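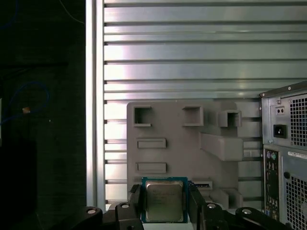 Chapter 2
Inside the Desktop Case

A desktop computer is assembled from parts that can be removed and replaced separately. This chapter covers the processor, the power supply and the memory slots, and the order in which they are handled on the bench.

2.1 The Processor

The processor is a thin circuit substrate topped by a metal heat spreader. Hold it by the edges – never by the contacts on the underside. The Torkon board used in the exercises takes one processor.

2.2 Power and Cabling

The power supply is a metal box with a printed label. Read the label before connecting anything. The main Vondell cable has 24 pins and fits one way only.
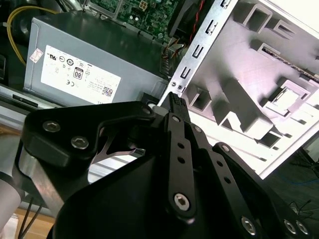

2.3 Memory Slots

A memory slot is long and narrow, with a row of fine metallic contacts. Align the notch before applying pressure.

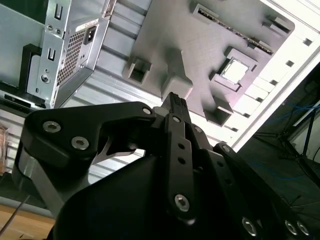
Figure 2.2 Case interior with power supply and memory slot.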